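Print this entry | E-mail this entry

August 2024

Thursday, and another day of bedding. The Clondura people want 408 good examples by the end of the project and I have 146, if Idrisa Laizer is kind when she reviews them, and she isn't paid to be kind. She threw out 13 of mine on Monday. Too fast on the approach, she wrote, and one where I let go of the corner and grabbed it again. I pointed out that people do that. Anybody who has ever made a bed has dropped a corner. She said the model doesn't need to learn our bad habits, and I said then what is it learning from me for. No reply to that one yet.

I still can't get comfortable holding the gripper. After an hour my thumb aches and I start pulling the duvet the way I'd pull it with my own hand, which the fingers don't like. A sheet is easier. A thick duvet bunches up between the pads and I never know if I have one layer or two.
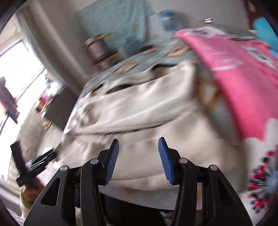 What bothers me more is the sameness. It's one bed, the same few covers, and daylight from the same window. I mess everything up between takes, but I mess it up in my own way, and by the fortieth go I'm sure my messes all look alike. Idrisa says Kioko has other collectors in other homes and it evens out. Maybe it does. I'd like to see the numbers before I believe it — so far all I've seen is the Baltetti slide with the arrow going up and nothing written along the bottom.

Did 16 more after lunch, slower, counting to two before closing the fingers. They felt fake. I expect those are the ones she'll pass. That would put me at 162.

Tomorrow pillowcases, which I'm dreading. Must charge everything tonight and buy more tape.

Related entries
Why I said yes to Kioko
Towels, second week
The Eletik training call, with complaints
What I was told in December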